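The great decluttering swindle

2022-12-20

Every December the same articles come round again, telling me I will feel lighter in the new year if I throw half my house away. I have read six of them this week and I don't believe a word.

My quarrel is mainly with the storage trade, which lives off the back of it. First you're told you own too much. Then you're told to buy boxes. A shop in Ridutcombe has given its whole front window over to a range called Siqueira, and the tall set costs 113 pounds. For boxes! I could replace most of what I'd put in them for less than that.

My friend Nassoro Lukumay sent me a link to a course from an outfit called Pistar, which promises a calm home in a month. It wants you to pick up each thing you own and ask whether it has earned its place. They say the average home holds 3000 things nobody needs. Who went round and checked? I wrote to ask them in July and am still waiting.

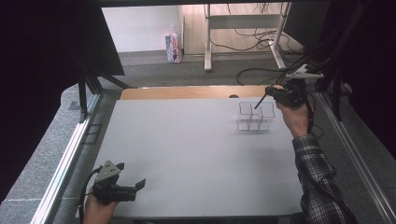
What bothers me most is the idea that seeing your things is the same as using them. The window in Ridutcombe was full of see-through storage, and the Pistar course is keen on it too, on the grounds that you won't forget what you have. I'm not convinced. Take a clear plastic rack like the one on the white board, with its two open compartments side by side. It looks very smart with nothing in it. Put my spare batteries, dead pens and foreign coins in there and you'd have a display case for rubbish. A drawer does the same work and has the decency to shut.

I did try, to be fair to them. I spent a weekend on the hall cupboard and filled two bags for the charity shop. One of them held the instructions for the boiler, so I had to go back on the Monday and ask for it, feeling a fool. The cupboard looked lovely until almost the end of the week.

Nassoro says I went about it wrong and should have started with clothes. Maybe so. He also swears by the Dronau vacuum bags, and his went flat and then slowly filled up with air again under the bed, so I'm taking his advice with some care. My jumpers are staying on the chair.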